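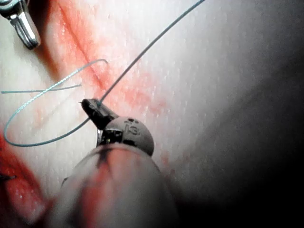
Why do we close a wound with stitches at all, if the skin can heal alone? Stitches hold the two edges together while the body makes new tissue, so the gap to fill is small and the scar is usually narrower.

Wound healing, handout for unit 4
Basic Sciences for Care Assistants, Gallardo College

Please read this before the September class. The long version is in the Brusar reader, chapter 12.

1. The four phases

Bleeding stops first. The small vessels become narrow, the platelets stick to the damaged wall and fibrin makes a net over them. This takes minutes.

Then comes inflammation, during the first days. The area is red, warm and a little swollen. Students often write in the test that this is an infection. It is a normal phase — white cells arrive and clean away bacteria and dead material.

In the third phase the body builds. Fibroblasts lay down collagen, new capillaries grow in, and skin cells move across from the edges.

The last phase is remodelling, and it can continue for a year or more. The first collagen is weak and badly ordered, and it is slowly replaced by a stronger type. Even so, a scar does not reach the full strength of the skin before the injury.

2. Primary and secondary intention

Primary intention means that the edges are brought together. Secondary intention means that the wound stays open and fills from the bottom. The second way is slower, but it is often chosen for dirty wounds or where much tissue is lost.
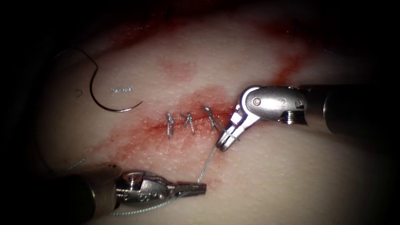 Fig. 1. Interrupted stitches along a short incision, practice pad.

Each interrupted stitch has its own knot. If one fails, the others can still hold. A continuous stitch is quicker to place but depends on one thread.

3. What slows healing

Smoking, poor blood supply, diabetes without good control, steroids, pressure on the area, and too little protein or vitamin C. Age also plays a part — but less than most people think when the person is otherwise healthy.

For the next class

Write 400 words on one factor from section 3. The Vorkemier worksheet is also due, questions 1 to 6 only.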